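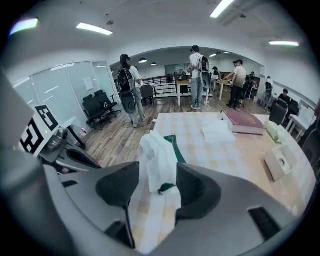
My uncle Benjie left me his half of a racing pigeon, and I want it on record that I never asked for it.

The other half belonged to Povilas Kuusk, who lived over the chip shop on Furnival Street and hadn't spoken to my uncle for two years. They'd fallen out over what to call her. Uncle Benjie's papers said Duchess and Povilas's papers said Veser, after some river he used to fish with his dad, and she came to neither (I tried both, out of the bathroom window, feeling a right lemon).

Anyway, the solicitor read it all out in November in a room that smelled of gas, and my cousin Ariel got the car. The car! I got half a bird and a tin of corn.

So round I went to see Povilas. I'd practised on the bus. I was going to say he could have my half for 50 quid and we'd shake on it, and I'd be home for my tea. He opened the door in his slippers and looked over my shoulder, as if Benjie might be coming up the stairs behind me, only slower.

"You've got his ears," he said.

Well, what do you say to that? I said thank you. He made coffee you could have mended a road with and took me up through the skylight to the loft, which he'd built himself and which leaned a bit towards the bus station. She was sitting in the corner on her own, grey, quite small, with one eye on me. I'd expected more of her, to be truthful. Uncle Benjie always talked about her as if she was the size of a goose.

"She flew 500 miles once," Povilas said. "He cried. He told everybody it was the wind."

I remembered that day. I was twelve and he'd come to ours with a bottle of sherry and red eyes, and Mum made him sit in the kitchen till he'd calmed down. I told Povilas this and he laughed so hard he had to hold on to the chimney, and then he wasn't laughing, and I looked at the buses for a while.

I never got round to the 50 quid. It was getting dark and he showed me how to hold her, legs between your fingers, thumbs over the back, and I could feel her heart going like mad.

"What do you call her?" he asked.

I said I hadn't decided.

"Come Saturday mornings," he said, "but bring your own milk," and I've been buying two pints ever since.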